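Cleaning and Re-Whitening Vulcanized Sneaker Soles

Applies to canvas and suede shoes with a rubber sidewall bonded to the upper. Do not use this method on full leather uppers or on foam midsoles.

What you need

Soft nylon brush
Old toothbrush
Mild dish soap
Baking soda
White cotton cloths
Masking tape
Peroxide cream (only for yellowed rubber)
Plastic wrap
Nitrile gloves

Step 1. Remove the laces and insoles. Wash the laces separately in a bowl of warm water and soap. Insoles are wiped, never soaked, as the glued backing will separate.

Step 2. Dry brush the whole shoe. Work from the collar down to the toe cap and finish with the outsole. Grit left in the foxing line will scratch the sidewall during the wet stage.

Step 3. Tape the upper. Run masking tape along the canvas where it meets the rubber and press the edge down with a fingernail. On printed collaboration pairs, such as the Pandanden and Hornton releases, tape over any artwork within a finger's width of the sole. Screen-printed ink on these pairs lifts easily.

Step 4. Mix two parts baking soda with one part soap and enough water to form a paste. Scrub the sidewall in short strokes. Wipe with a damp cloth and repeat until the cloth comes away clean.

Step 5. If the rubber is still yellow after drying, the cause is oxidation and soap will not remove it. Put on gloves. Brush a thin, even layer of peroxide cream on the sidewall only, cover with plastic wrap, and place in indirect daylight. Check every hour. Stop after 4 hours even if some color remains – a second session on another day is safer than a long first one.

Step 6. Remove the wrap, rinse the rubber with a wet cloth, and peel the tape toward the sole. 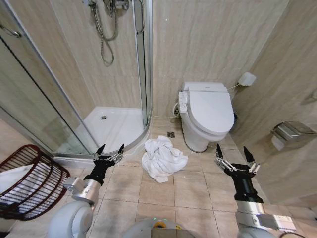

Dudville Sneaker Club – Care and Restoration Team

Step 7. Dry the shoes at room temperature. Stuff them with plain white paper and change it when damp. Newsprint transfers ink to the lining. Keep the pair away from radiators and hair dryers, which soften the sidewall adhesive.

Step 8. Refit the insoles and laces once the lining is fully dry at the toe.

Notes

Gum soles: skip Step 5. Peroxide leaves pale patches.

Glow-in-the-dark rubber, used on the Ankrah arcade pair: soap and water only.

Page maintained by Marit Amundsen. Last revised July 2026.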